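Section 4. Recording and replaying the bowl-and-cup task
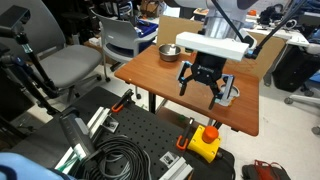 Figure 4-1. Station A with gripper fitted, task table and breadboard.

This section covers set-up of one station for the Enari transfer study. It assumes that the arm has been mounted and homed (Section 2) and that the Tetach logging software is installed on the station computer (Section 3).

4.1 Before you start

The task uses one steel bowl, one clear cup and one small white object. The object starts in the bowl. A trial counts as a success if the object is in the cup and the gripper has opened when the time limit is reached.

CAUTION: Keep the emergency stop box on the breadboard, within reach of the operator, whenever the arm is powered. Do not move it to the task table.

4.2 Placing the items

1. Stand the cardboard panel upright behind the task table. It must stay in the same position for the whole session.

2. Place the bowl towards the back left of the table top and the cup on the right.

3. Put the object in the bowl. Its orientation is not controlled.

4. Check both clamps on the breadboard. Tighten any that turn by hand.

5. Jog the arm through its full working range at low speed. Watch the cables at the gripper bracket. If either goes taut, stop and re-route it as described in 2.6.

Note: Bowl and cup positions are drawn from the list in Appendix B. Do not choose positions by eye, even for practice runs, as these are logged with the rest.

4.3 Recording demonstrations

1. Start the logger and select the task file "bowl_cup".

2. Enter the operator code. Demonstrations without a code are rejected on upload.

3. Record 62 demonstrations per operator. Take a break of at least five minutes at the halfway point.

4. Mark any demonstration in which the object was dropped. Do not delete it. Dropped demonstrations are used in the recovery condition.

The full training set holds 1316 demonstrations, of which 1137 were kept for the baseline policy after filtering. The filter settings are given in Appendix C and should not be changed between stations.

4.4 Replay trials

1. Load the policy to be tested and set the speed limit to the low setting.

2. Run 21 trials, resetting the items after each one.

3. Score each trial before starting the next.

CAUTION: If the arm halts during a trial, press the emergency stop before reaching over the table.

Note: In the January runs, scores fell when the panel had been shifted between recording and replay. Kasun Miah repeated the test with the panel returned to its recorded position and the scores recovered. Record the panel position at the start and end of each session.

Questions about scoring go to Shahla Nikzad. For faults with the logger, see Section 7.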